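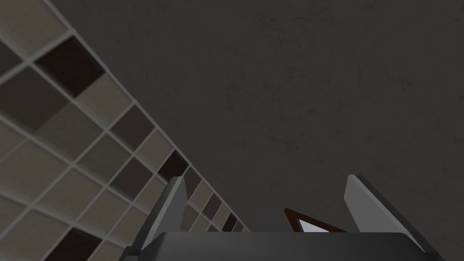 Gripper's-Eye View: Gathering Examples in Zusura

The pictures on this page come out of Zusura, our simulated workspace, and both are seen from just behind the gripper's fingers. We have a lot of prettier renders, with the whole arm on show and a nice wide angle, but I keep coming back to the close ones because they are what the learning system gets to look at. If you want to know why a policy does something odd, sit with the close view for an hour. It's a great hour!

A little background for anyone arriving from the Priswood open day. We are teaching a policy to pick things up and put them where they belong, and the way we teach it is by doing the job ourselves, over and over, with a hand controller. Each run from start to finish is one example. We want 200 good ones for every task before we train, and "good" is a word we argue over constantly (Anayeli Chávez keeps the written definition, which is now on its third page). A run with a clumsy approach and a clean finish can stay in. A run where the operator wandered off to look at something interesting comes out, even when it's fun to watch.

Tiles and a dark surface, gripper open

The top picture has the fingers spread wide and a band of mixed beige and brown tiles running along the left. I love these tiles. Timo Brinkmann built the material for a kitchen layout, and now it turns up wherever we want the surroundings to be busy – lots of grout lines, lots of little squares in slightly different tones, all of them shrinking as they get farther away. On the other side of the pale edge strip you get a big dark area with almost nothing going on. A policy that has learned to lean on background patterns will get two very different stories from the two halves of the same view, and we want it to stop caring.

Peeking up between the fingers is a corner of something pale with a thin reddish-brown border. The rest of it is behind the palm. Views like that used to be thrown away as "target not visible," until Mojtaba Alipour pointed out that a corner is often all you have in the real world too. We went back through the rejects that same afternoon and restored 17 runs. They now get their own tag, "partial," so anyone training can leave them in or take them out and compare.

How a session goes

An operator gets a starting layout and a one-line instruction. Then they drive. Zusura saves the views, the joint positions and whether the fingers are being told to open or close, all on the same clock. We stop after nine runs and swap operators, mostly to keep styles mixed. Lionel Whiteley comes in low and slow. Ludger Fröhlich goes high and drops straight down, and you can pick his runs out of a stack without looking at the name. Both ways are fine, and having both in the set has been a real help.

Between runs the layout gets shuffled: surfaces, colors, lighting, where the objects lie. We nudge the light level down more often than people expect. Flat, dim lighting is hard on edges, and it is very easy to collect a bright, cheerful dataset by accident and then wonder what happened on a gray morning in the Jolmont workshop.

Odd shapes, on purpose

The object library started out with boxes and cylinders, and you can get a surprisingly long way with those. Then we added the shapes we call the awkward drawer. Forks, hooks, thin rods, things with a branch sticking out at an angle where you'd like to put a finger. Picking those up is where operators start making actual choices: which part to hold, which way to lean the wrist, whether a neighboring object is going to be in the way. Those choices are the thing we're after. 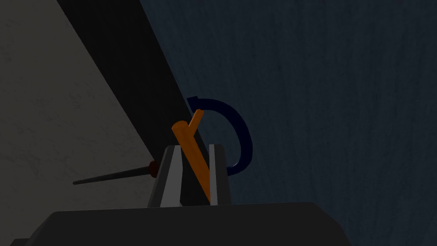

Orange forked stick held between the fingers, with a dark navy hook behind it and a thin black rod to the left.

I chose it for the colors as much as anything. The orange jumps right out, and the hook nearly melts into the dark blue surface at its back. Same view, one easy object and one hard one. When we ask Anayeli's labelers to outline everything, the hook is the shape they disagree on, and we keep all of the outlines instead of picking a winner.

The rod is my other favorite. From this angle it seems to slip behind the left finger, and the little reddish-brown collar is the best clue to which end is which. Thin things like that are easy to lose when the picture gets shrunk for training, so we save a full-size copy of each view next to the small one. It eats disk space – Lionel has opinions – but we have been glad of it five times since July.

More to come

The next batch will be from the Rieger layouts, with drawers and shelves and a good deal more clutter. If you drove at the open day and would like to see your own runs played back, send us the name you signed in with and we'll dig them out.

Contact the Zusura team | © Jolmont Workshop, text and renders | Back to top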